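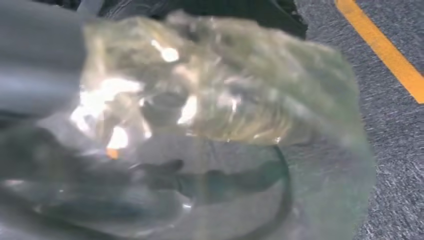

A clear bag with crumpled, yellowish-green contents.

Losham Stainless Steel Work Table
Home > Workroom > Tables and benches > Losham

Available in short, middle and long. Flat top, optional undershelf, adjustable feet. Made in Brusosside.

We've stocked a fair few metal tables over the years and this is the one we keep talking customers' ears off over! It's a plain thing, four legs and a top, and it's had more thought put into it than furniture costing a good deal more. People buy it for baking, potting up, jam making, soap, dyeing wool, bottling, sorting seed, stripping down bicycle parts and all the other messy jobs that end up ruining a kitchen table. I've had one at home for years and it's been dragged through three rooms and a shed.

What you get

The top, with a moisture-resistant board bonded underneath to stop it booming
Four legs with Zaugg adjustable feet already screwed in
Two side rails and one back rail
A bag of bolts with washers, plus a few spares
One hex key (long handled, a proper one)
Printed instructions with drawings big enough to read

The undershelf and the rear upstand are extras and come in their own boxes. Castors are extra too, see further down.

The top

The top is a single folded sheet with the edges turned down and back under, so there's no raw edge to catch a sleeve or a knuckle. The corners are welded and then dressed smooth, and if you run your thumb round one you won't find the join. I'd put the Losham's corners up against anyone's! Underneath is a 15 mm board, glued across the whole area and sealed along its edges. Cheaper tables have a strip or two of wood in the middle and a hollow sheet everywhere else, and you hear it every time you put a pan down. This one gives a dull, short thud.

There are two finishes. Brushed has a fine grain running the long way and is the one I'd choose for heavy use, as new scratches simply join the old ones and it all settles into a soft grey after a few months. Polished is brighter and wipes down beautifully, and it does show fingerprints, so have a dry cloth nearby if that sort of thing bothers you.

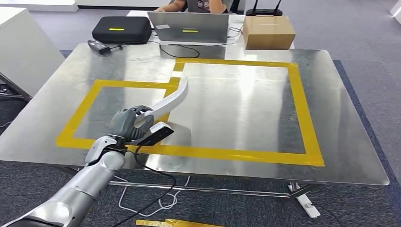 Choosing between the two finishes is mostly a matter of light. In a dim utility room or a north-facing shed the polished top is a joy, it picks up whatever daylight there is and throws it back at the work, and you can find a dropped pin or a stray seed in no time. You get a little bit of mirror with it as well. Look at the faint reflection under the white curved piece: polished steel does that with pale things, softly, without the hard glare you'd get off glass. Under a bare bulb hung low it can be a touch much, and then brushed is kinder on the eyes. If you can't decide, ask for the sample squares. They're small but they're cut from the same sheet as the tops, and you can stand them on your existing worktop for a week and see what you think at different times of day.

Legs, rails and feet

The legs are 40 mm square tube, closed at the top and open at the bottom to take the foot. They bolt into a bracket welded under each corner of the top, two bolts to a leg, going in at right angles to each other. It's that second bolt which takes the wobble out. The rails then tie the legs together low down at the sides and back, leaving the front clear for your feet or a stool.

The feet come from Zaugg and they're lovely. Each one has a wide pad that tilts a little by itself, so it sits flat even where the floor slopes, and you wind it up or down by hand with the weight off. You've 14 mm of movement on each foot. That has been plenty for every old quarry-tiled floor I've tried it on, including my own, where the back corner drops away into what I can only call a dip.

Don't stand the table straight on soft vinyl for long stretches if you mean to load it heavily. Put a square of hard board beneath each foot.

Castors

Also by Zaugg. Two with brakes, two without, in the pack. They swap in for the feet using the same thread. They do raise the working height a bit, so if you're already at the comfortable limit, stay with the feet. The brakes lock the wheel and the swivel together, which makes all the difference if you're kneading dough or leaning on a rolling pin. Fit the braked pair at the front.

Getting the height right

Stand in the shoes you'd normally work in, let your arms hang and bend your elbows. For kneading, chopping and anything where you push down, the top wants to be a hand's width below your elbow. For fine work such as icing or pricking out seedlings, have it closer to elbow height. The Losham comes in a standard height which suits most people for pushing-down jobs, and the taller legs can be ordered with the table or afterwards. They use the same bolts and brackets, so changing your mind later only costs you the legs.

Two people sharing a table? Set it for the taller one and give the other a duckboard. Far better than having somebody stoop all afternoon.

Putting it together

Allow around 40 minutes for the first go. It's an easy job, though a second pair of hands is very welcome when you come to turn it over.

1. Lay a blanket down and put the top on it, upside down. Peel the film off the folded edges now, while you can get at it. Leave the film on the working face until the end.

2. Offer up each leg to its bracket and start both bolts by hand. Finger tight only.

3. Fit the side rails, then the back rail. Again only finger tight. If a hole won't line up, give the leg a wiggle, the others are probably pulling it.

4. If you've bought the undershelf, drop it over the rails now. It's a fiddle to get in once everything has been tightened (I speak from experience, I've done it twice).

5. Go round with the hex key, nipping each bolt up a little, then go round again and do them properly.
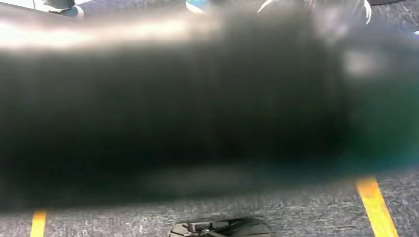

6. Turn the table the right way up. Lift it, don't roll it over on two legs.

7. Set it where it's going to live, put a level on the top in both directions and wind the feet until it's happy. Then peel off the rest of the film.

Check the bolts after a month of use. They very often take another quarter turn, and from then on they stay put.

Looking after it

Warm water, washing-up liquid, soft cloth, dry it off. That really is most of it. Wipe along the grain on a brushed top. For hard-water marks, a splash of white vinegar on a cloth and a rinse afterwards.

Keep these well away from it: bleach, wire wool, brick and tile cleaner, and anything that says it's for removing cement. Wire wool is the worst of the lot, it leaves tiny bits of itself behind in the surface and they rust, and then people ring us to say the table's gone rusty. If you've got orange freckles for that reason, Nukum paste will lift them. Use it sparingly, rub gently and rinse it off completely. We keep Nukum in small tubs and one lasts ages.

Salt is worth a mention for anyone making pickles or curing. A spill is no bother, but don't leave a wet salty tray sitting overnight.

Hot pans can go down for a moment or two without marking the steel. The glue beneath the top isn't keen on long, fierce heat though, so use a trivet for anything straight off the stove.

Questions we're asked

Can it live outdoors? Under a roof, yes, and lots do. Out in the rain the steel would be fine but the board would suffer sooner or later.

Can I drill the top for a clamp or a mincer? You can, and it's best done from above with a sharp bit and a slow speed. Seal the board inside the hole with varnish before you bolt anything through it.

Does it fit flush against a wall? Yes. The back rail sits inside the line of the top. With the upstand fitted you'll want to leave just enough gap to get a cloth down.

Can two be joined? There's a joining strip that clips over the neighbouring edges and keeps crumbs out of the gap. Order tables of the same finish from the same delivery if you're fussy about the match.

Delivery

Tables come flat in one long box and the legs are packed along the edge of it. Have somewhere clear to put it. Drivers will bring it to the door but won't carry it upstairs. Sample squares come by ordinary post.

Page written by Joanne Stockdale, workroom and benches. Last changed Apr 18, 2022: castor notes and joining strip added.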